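2021-10-25

Long one tonight, writing fast before I lose it. Club ran over again. Lesia Tymoshchuk had the schedule up when I got in, 14 chores still to record before the end of term and our team is behind Gramard by a mile. Their arm already folds. Ours pokes things.

My job this week is hands. Ie I do the chore, the head camera records, then we cut it up and label it and the arm is suposed to learn from it. Home chores only, in a real home, no lab table. Lesia is strict on that. So it's been my place all week, me crouching on the floor tiles doing the same stupid fold over and over.

Rules I keep forgetting, writing them here so they stick:
both hands in view before I start
don't talk
slow down at the end, I always rush the end
look at the hands, not at the clock

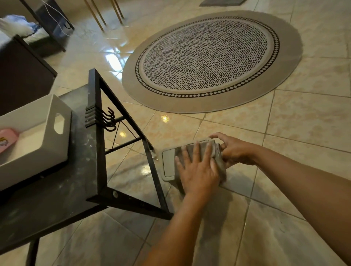
Got 31 clips done before dinner. Knees are wrecked. Nowicki went through them on the laptop and threw out a bunch, says my head tips up when I get bored and then the hands go out of view. Fair. He labels with "grasp" "press" "release" and I keep writing "grab" so half my file doesn't match his. Have to fix tonight or tomorow. Tonight prob.

Big argument over soft stuff. Dullo wants to drop cloth completely and only do hard things, boxes, lids, cups. Says the gripper can't feel an edge so why bother. I said a house is mostly cloth?? Lesia let us go at it for a while and then said we keep cloth but it can't be more than a third of the set. Ok. Don't love it.

Target is 400 clips by December, and then the showcase at Buvcombe. Each team gets 40 seconds on the floor. All this for 40 seconds, lol. If the arm picks up one thing and puts it down flat I'll be happy. Mom asked if I could do the bathroom shelves as one of the chores, since I'm filming anyway. Said yes, stupidly.

To do: relabel. charge the camera. ask Nowicki for the cut script, mine crashes on long clips. physics reading, haven't opened it. Kneepads!!

Bed.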